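## 4 示教方式的比较:我们究竟在比较什么

### 4.1 效率数字的口径

手持夹爪示教比遥操作快,这一说法在近几年的文献里几乎成了默认前提。我们在 Ronbridge 开始收集数据时也接受了它,采购和排班都按这个前提做了安排。本节要说明的是,这个前提在我们的数据里只在相当窄的意义上成立,而把它推广为“手持示教的数据更划算”则缺少证据。

先看口径。多数工作报告的是“每小时采集的示教条数”,计时从操作者握住手柄开始,到松开手柄为止。标定、建图失败后的重录、物品复位、事后筛除,这些时间通常不在分母里。遥操作一侧的计时却往往包含机械臂回零和急停后的恢复,因为这些步骤写在控制程序里,日志自然会记下来。两边的分母不同,商也就很难放在一起比。

我们的 Ruria 数据集共有 2722 条手持示教,另有近 1000 条遥操作示教,任务均为桌面小物品的抓取与放置,包括把吸管插入杯中、把杯子移到指定区域、从杯中取出吸管。手持部分在 Ronbridge 和 Stanham 两处采集,遥操作部分只在 Ronbridge 采集,遥操作台不便搬运。地点差异因此与示教方式差异部分重合。我们没有办法在事后把二者完全拆开,后文凡是涉及跨场地泛化的结论,都应带着这一保留来读。

### 4.2 训练与评测设置

两类数据使用同一套策略网络、同一组超参数。超参数在遥操作数据上调定,然后原样用于手持数据。这个选择对手持数据不利,我们清楚这一点。反过来做也试过一轮,差别在不同随机种子造成的波动之内,所以没有单独报告。

评测沿用 Jakubowski 协议:起始位姿从预先打印的模板上抽取,评测人员不知道当前运行的是哪一种策略,任务失败后不允许用手扶正物品再继续。最后一条看似琐碎,对吸管类任务却很要紧。吸管轻,碰一下就会滚走,若允许扶正,成功率会明显虚高。已发表的若干结果没有交代这一点,我们无从判断它们执行的是哪一种规则。

在吸管插入任务上,手持数据训练的策略做了 30 次评测,成功 19 次。这个结果单看尚可,但它的置信区间很宽,足以容纳“与遥操作策略没有差别”这一假设,也足以容纳“略好”和“略差”。我们在内部的早期汇报中曾据此写过“优于遥操作基线”,现在撤回这一表述。要在这样的成功率附近分辨出有意义的差距,评测次数须成倍增加,而真机评测的人力成本恰恰是同类论文中最少被讨论的一项。

### 4.3 “自然动作”的代价

支持手持示教的另一条理由是动作自然:操作者直接用手完成任务,力度与节奏都保留下来。我们认同前半句,对后半句有所保留。手腕的灵活程度超出我们所用机械臂的可达范围,示教者很容易做出机械臂跟不上的转腕动作。在 Ruria 的手持示教中,有相当一部分轨迹在重放前要经过速度裁剪或姿态投影。经过这些处理之后,策略学到的已经是一段被改写的动作,所谓自然还剩下多少,需要逐任务检验,不宜笼统主张。

遥操作在这方面的缺点是另一种。动作慢,停顿多,操作者常常在接触前反复试探,模型也会把这些试探一并学去。可是遥操作轨迹至少保证了一件事:机械臂曾经在那个位置、以那个速度运动过。对于需要精确对准的任务,我们倾向于认为这项保证的价值被低估了。这是倾向,现有数据不足以把它写成结论。

还有熟练程度的问题。手持设备上手快,新手很快就能录出外观合格的示教;遥操作则需要较长的练习。若以新手为对象比较,手持占优;若以练习过一段时间的操作者为对象,差距会收窄。二月份的一次补采中,我们请同一批操作者先后使用两种方式,顺序没有随机化,所以疲劳与练习效应混在一起,那批结果未纳入本文的统计。我们提到它,是因为有些比较正是在类似条件下做出的,却没有作同样的声明。

### 4.4 腕部视角中的人

手持采集还有一个较少被讨论的性质:操作者和其他在场人员离镜头很近。遥操作时,人坐在操作台后,腕部相机里大多只有桌面和物品。手持采集则不同,镜头跟随手柄转动,一旦朝上,天花板、窗户和附近的人都会进入视野,待操作的物品反而只占很小的面积。图 3 是这类画面中的一帧,其中吸管竖直立在夹爪中央的黑色开口里,红色小塑料杯只在夹爪边缘后方露出,右侧俯身者的白衬衫挡住了房间的一部分。

**图 3** 手持夹爪相机拍到的一帧,绿白螺旋条纹的吸管位于夹爪中央,周围可见成排高窗、白墙、纸箱等包装物以及一名俯身向下看的人。
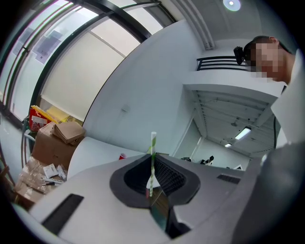 这类背景对策略的影响有两种可能。乐观的看法是,杂乱的背景相当于数据增强,迫使网络关注物品本身。悲观的看法是,人的姿态与任务阶段相关,网络可以借此推断“现在该做什么”,而部署时旁边没有人,这条线索随之消失。两种看法都有人主张,我们没有见到令人信服的对照实验。

我们做过一次粗略的检查:用固定掩膜遮去画面上方区域后重新训练,再用同样遮挡的输入进行评测。吸管插入任务的表现没有出现可以分辨的变化。这一结果不应被当作“背景无关”的证据。固定掩膜既遮住了人,也遮住了窗户和墙面,而后两者可能正为网络提供粗略的定位信息;利弊相抵,总体上看不出变化,也完全说得通。更合适的做法是只替换人所在的区域并保留其余背景,同时在有人和无人两种条件下评测。这需要逐帧分割,鱼眼镜头边缘的畸变又使现成的分割模型频繁出错,我们目前的标注预算不足以支持。

### 4.5 位姿估计误差

手持轨迹的末端位姿由视觉惯性里程计恢复,遥操作轨迹则直接读取关节编码器。文献中常把前者的误差概括为“足够小”。问题在于足够用来做什么。把杯子移到一块指定区域,几毫米的漂移无关紧要;把吸管送进杯口,同样的漂移加上吸管本身在夹持时的偏斜,就可能决定成败。我们按任务分别检查失败录像,插入任务中较常见的失败是吸管下端碰到杯沿,抓取任务中则很少看到与对准有关的失败。这与位姿误差的解释相符,也与“插入任务本来就更难”的解释相符。要区分二者,需要用动作捕捉系统为一部分手持示教提供参考位姿,Stanham 场地不具备这一条件。

白墙和大面积窗户也会给里程计带来困难,前者缺少纹理,后者在强光下容易过曝。我们的筛选程序会丢弃跟踪中断的轨迹,但跟踪没有中断并不等于跟踪准确。缓慢漂移的轨迹可以顺利通过筛选,并以正常样本的身份进入训练集。现有流程只能发现突变,我们尚未找到低成本的办法来估计漂移样本所占的比例。

### 4.6 对本节结果的使用建议

我们仍在使用手持设备,也没有停止采集的计划。在采集地点多、物品种类杂的情况下,它省去了搬运机械臂的麻烦,这一便利是实在的。需要警惕的是从“容易采集”到“更适合训练”的滑动,中间隔着计时口径、评测次数、操作者熟练度和位姿误差,本节没有一项得到了彻底的控制。

引用本节成功率时,请一并注明评测次数和不允许扶正的规则。引用数据规模时,请区分录制条数与筛选后条数;4.1 节给出的是筛选后的数字,截至 2023 年 12 月 18 日。被筛除的轨迹及其筛除原因保存在 Ruria 的附属目录中,可用于重新计算每小时的有效产出。遥操作部分的早期日志缺少复位时间,这一段无法补算。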